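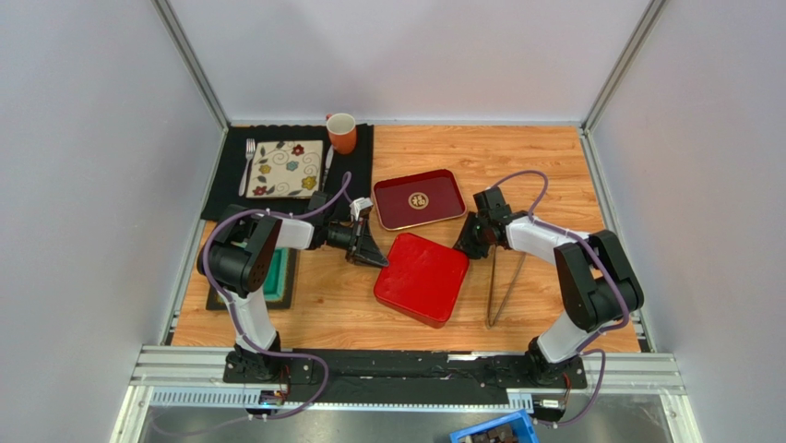 Parking is what finally got me to a council meeting, one Brirwood voter told me, and then she stayed until the lights went off, arguing happily about sewer rates. I heard versions of her story all through October, and I loved every one of them. Brirwood and Hutatby share a river, a high school and a snowplow contract, and this fall the two towns voted on whether to share a council as well.

They will! The measure passed 517 to 400, and the new body gets its first session in December 2019, in the old Ferreira building on the Hutatby side of the bridge. Nine seats go to each town, so 18 in all, which makes for a crowded table (and probably some long evenings). The chair will switch towns every year. Brirwood won the first turn on a coin toss held on the bridge itself, in a wind so strong that the coin was nearly lost to the river.

What made the campaign such a pleasure to follow was how local it stayed. The yard signs were hand painted. The best debate was held in the high school gym, where the crowd got louder over the name of the merged council than over anything in the budget. "Bridge Council" won, but "Briby" had real support, and I still hear it at the diner.
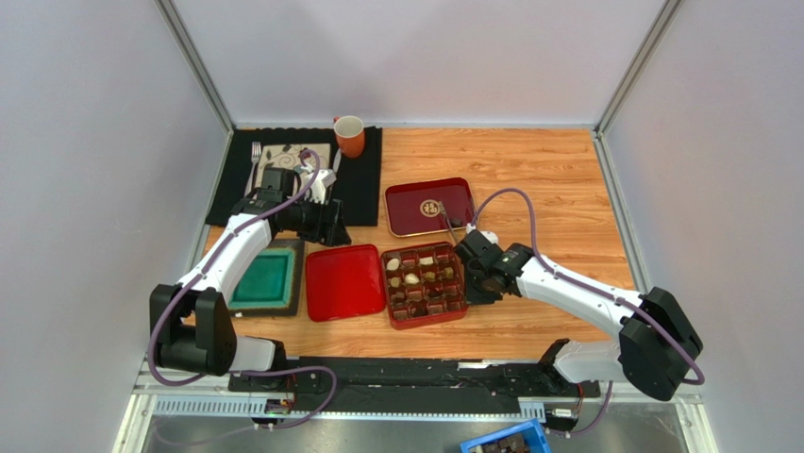
Give it a year before anyone calls it a success, a reader in Hutatby wrote to us after the count, adding that the smaller town has been promised an equal say before and watched it slip away. It's a fair worry. The failed library merger with Vadus still comes up in nearly every conversation on that side of the river, usually along with the bookmobile that went to Vadus and stayed there.

The first agenda is already posted on both town hall doors. It has the plow contract, the footbridge railing, a public comment period twice as long as the old one, and, yes, parking on Mill Street. I'll be in the second row with a thermos.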